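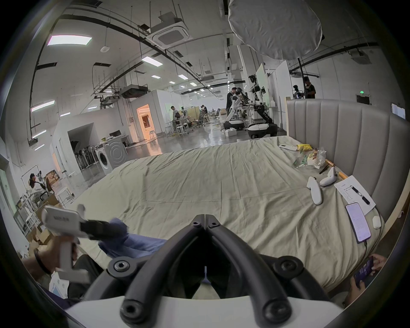 Kirsty Ruddock wrote to the office in June to ask whether the Ashby wing would keep its own linen account once the new laundry contract began, and several residents have since raised the same point. The Board confirms that it will. From 31 July 2018 bed linen for Ashby and Cesthorpe will be collected on the same day, but each wing will continue to be billed separately.

Residents may send up to 20 items per fortnight at no additional charge. Doonas and mattress protectors are excluded and should be booked through the front office at least 3 working days ahead. All articles must carry a name label. Labels ordered last year remain valid and need not be replaced.

The storeroom at Cesthorpe now holds 112 sets of single and queen sheets for short-stay guests. Requests for these should be made in writing to Shona Gilchrist, Residential Services.

Unclaimed linen will be held until the end of the quarter and then donated.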